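Folding Room Walk-Through, Ionescu Building
Date of check: 15/11/2024
Checked by: Raili Mustonen
Read and countersigned: Lumturie Ivanov

Marks used: OK, FIX (do it this week), WATCH (look again next time)

1. Floor
Dry and swept: OK
Trip hazards on the walkway: OK
Drain cover seated flat: FIX
Comment: The concrete looks great since the big January scrub, and I could see the walkway line all the way to the door! The drain cover by the sinks rocks a little when you step on it. One corner has lint packed under it, so lift it, clear it and set it back down.

2. Folding table
Top wiped and free of sticky spots: OK
Edges smooth (run a hand along all sides): OK
Table steady when leaned on: OK
Comment: I love this table. It's big enough to lay a bath sheet out flat, and the pale top shows every stray thread and every smear, so you know right away when it needs a wipe. I leaned on each corner with my full weight and it didn't budge. Please keep using the mild Reltby spray on it. The stronger one is for the sinks.

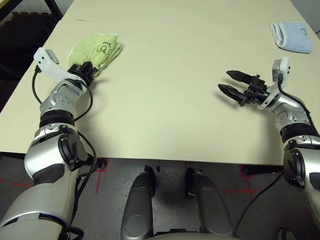
Cleaning the top at the start of a shift and again before the last load has made a real difference, and I'd like us to stick with it. I went over the surface with a white cloth and it came up clean on the second pass. The first pass picked up a bit of soap dust near the middle.

3. Towels and cloths
Fully dry before stacking: WATCH
Pins, tags and clips removed: OK
Stacks below shoulder height on the shelf: OK
Frayed pieces pulled: OK
Comment: Terry holds water in the thick part of the hem much longer than people expect. Two from the morning batch still felt cool along the hem, so they went back in for 9 more minutes and came out lovely. Pinch the hem, don't just pat the top. The rag bin got a good sort too, and the Findura bags are working out so much better than the old ones (no splits at all so far).

4. Dryers
Lint screens cleared: OK
Vent hose tight at both ends: OK
Space behind machines clear: FIX
Comment: Screens were spotless, thank you! Behind dryer 2 there's a sock and a fair amount of fluff. Power off at the wall first, then use the long brush.

5. Shelves and storage
Shelf load under the 500 lb limit: OK
Heavy items low: OK
Cleaning products capped and labeled: FIX
Comment: One Bada bottle has lost its label. I know what's in it and you probably do too, but the next person might not. New label, please, or pour it out and rinse the bottle.

6. Exits and first aid
Door opens fully from inside: OK
Extinguisher tag in date: OK
First aid kit complete: WATCH
Comment: Down to the last few finger bandages. Lumturie has put more on the order, form 106.

Open items to close: drain cover, space behind dryer 2, Bada label. Initial the sheet by the sink when each one is done.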